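Riltgate Cubby Shelving – Your Questions Answered

How many cubbies do I get?
The units are sold by the column, and each column is 3 cubbies high. You can put as many columns side by side as your wall allows. Most people buying for a small bedroom choose the low white version.

How much weight will it take?
Up to 17 kg per cubby, spread evenly. The top will hold more, but keep heavy items near the ends.

Do I have to fix it to the wall?
Yes. The bracket and screws are in the bag taped to the back panel. If you have plasterboard walls you will need your own plugs.

Can I keep food or crockery on it?
Yes. Fruit is fine on the top, and bowls and small boards fit in the cubbies. Wipe up juice as soon as you can, as it can mark the white finish. Avoid leaving cut fruit directly on the surface.
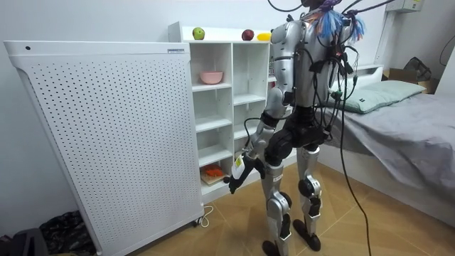
White cubby unit in a small bedroom, with apples and a banana on top and a pink bowl in one of the cubbies.

Will it stand level on tiles?
Usually. If it rocks on a grout line, use the felt pads supplied – two under one corner is normally enough.

What should I clean it with?
A damp cloth and a drop of washing-up liquid. Don't use scouring cream or bleach.

Do you sell boxes to fit?
The Clorent fabric box fits every cubby. Boxes from our older Shokri range are too deep and will stick out at the front.

I have a part missing. Who do I contact?
Email the parts desk with your order number and the letter printed beside the part in the instructions. Ramil Buenaventura and Berkay Dursun deal with these, and replies go out before 4 pm. Screws and brackets are sent free of charge.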